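Ticket 135 – Smadi hand grippers, left unit drops out during fabric runs
Station: folding table, Domside
Opened by: Myrto Psarras
Status: open, waiting on part 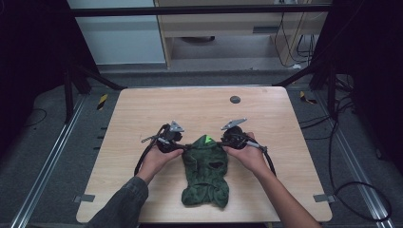
Both grippers at the table with the green knit piece, cables down past each hand.

Problem
Left gripper stops reporting its opening width partway through a run. The recorder keeps going and logs the last value, so the file looks fine until you plot it. Right gripper has no fault. First seen Wednesday morning, and it came back after lunch.

Checked so far
Restarted the recorder and both grippers. No change.

Swapped the two cables at the hub. Fault stayed with the left gripper, so the hub port is fine.

Put the cables back and tried the left gripper with a spare cable from the Takus drawer. Ran 26 folds without a dropout. Put the original cable back and got one on the fourth fold.

Bent the original cable by hand near the gripper end while watching the live value. It freezes when the cable is pulled toward the wrist and comes back when it is let go. Connector looks clean, no bent pins. Probably a broken conductor close to the plug.

Recalibrated the left gripper, fully closed then fully open. Error was up to 2 mm before and within limits after. I don't think this is related, but the old values are saved in the station folder.

Workaround
Spare cable is fitted. It is shorter than the original, so keep the left hand on its own side of the table and don't reach for the far right corner. If the width value freezes, stop the run and mark it bad. Don't try to patch the file later.

Still to do
Order a replacement from Gemex, same length as the original. Ask if they have one with a strain relief at the gripper end.
Plot left width for all of this week's runs and flag any flat sections.
Add a stale value warning to the recorder – it should beep if the width hasn't updated for 4 seconds.

Update, 3:40 pm
Gemex has the cable but not the strain relief version. Ordered the plain one. Old cable is tagged and in the bin under the bench, please don't put it back in the drawer.
MP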